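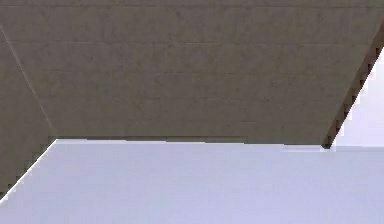
A brown flat surface and a pale one in one of our simulated homes

About Clumix

Clumix studies how robots find their way through homes. We work in simulation, and our method, Ustell, learns from plain camera views alone.

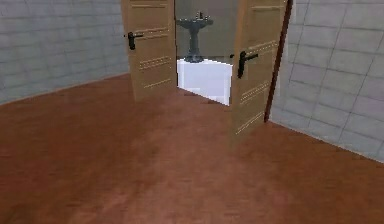

Each training run starts in a random room with a random heading. Ustell guesses which way leads on, moves, and scores its own guess. The current set has 351 floor plans, and we hold back 27 for testing. 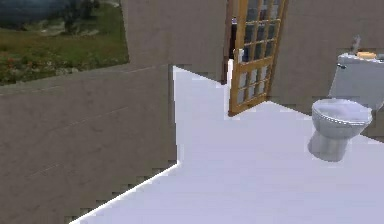

In March the method reached the goal room in 80 percent of test runs, with a limit of 200 steps per run. Most of the misses came from long turns close to walls. 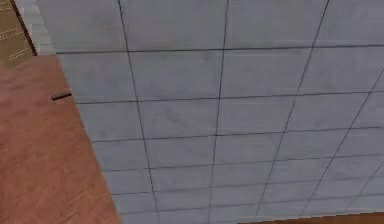

Who we are

Halima Tanui leads the research group. Our simulator, Dai, is built and kept up in Pretham.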